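Home Listings Post an Ad Housing About Sign In

Part-Time Help Wanted / Office & Studio

Studio assistant wanted for a tiny bookbinding and paper shop
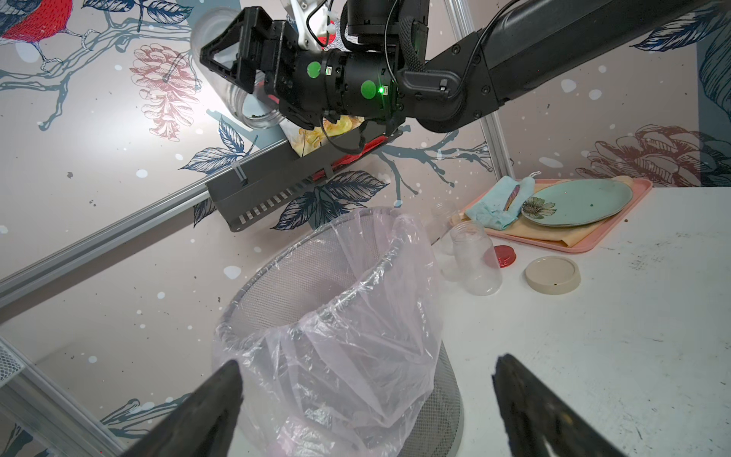 I run Lurine, a small bindery on the second floor of the old Verschueren building, and I need another pair of hands before the holiday orders start in October. I've been doing this mostly on my own for a long while now and I love it, but last fall I was still sewing wedding guest books at one in the morning and eating crackers for dinner, and I'd like not to do that again!

So, the job. It's part-time, mornings, 9 to 1, and there are 2 spots open. One of you would mostly be at the bench with me (folding, punching, sewing, pasting, a lot of pressing) and the other would mostly handle packing, labels, email and the online shop. I say mostly because the place is 700 square feet and everybody ends up doing a bit of everything. If the glue is ready and I yell, whoever is closest grabs a brush.

You don't need to know how to bind a book. I can teach you a pamphlet stitch before your first coffee gets cold, and a proper case binding will come in a few weeks. What I can't teach very well is patience with paper. If you measure twice, notice when a corner is off by a hair, and don't mind folding the same sheet all morning while we listen to the radio, we're going to get along great. Sewing, framing, cake decorating, model trains - all of that counts as experience to me, so please tell me about it.

For the bench job you'll be standing a good part of the shift and using sharp knives. For the packing job you should be okay carrying boxes up and down one flight of stairs (there's no elevator, sorry). We sent out 1,433 orders last year and I wrapped nearly every one of them myself in the same brown tissue, so I have Opinions about tape. You'll hear them.

The big project this season is for Cellier, the restaurant supply people across the river. They want 960 menu covers in a dark green cloth, and they want them all to match, which with cloth is harder than it sounds. After that it's planners, then the guest books, then a stack of family Bibles that need new spines. I also have a half-finished line of kids' sketchbooks called Prudus that I'd love to finally get into the shop, and if you have ideas for covers I'm all ears.

Pay is hourly and I'll give you the number in my first reply so we don't waste each other's time. You get paid every two weeks, offcuts are yours to take home, and you can use the bench for your own stuff in the afternoon when I'm not on a deadline. Parking is free behind the building. The radiator bangs. Bring a sweater anyway.

To apply, send me a note through the contact button on this listing. I don't need a formal resume, but I would like to know which of the two jobs you're after, which mornings you can't do, and something you've made that you were happy with. A phone picture is plenty. If you'd rather drop off a letter, the mail slot is the one on the left with the blue tape.

I'll write back to everyone, though it might take me a week or so. Then I'll ask a few people in for a paid trial morning - we'll make a little notebook together and you keep it whether or not you take the job. Students are welcome, retired folks are welcome, and if you've been out of work for a while, don't feel like you have to explain that to me.

One more thing, there's a fair amount of dust from the board cutter, so if you have asthma let me know and we'll figure out a setup away from it.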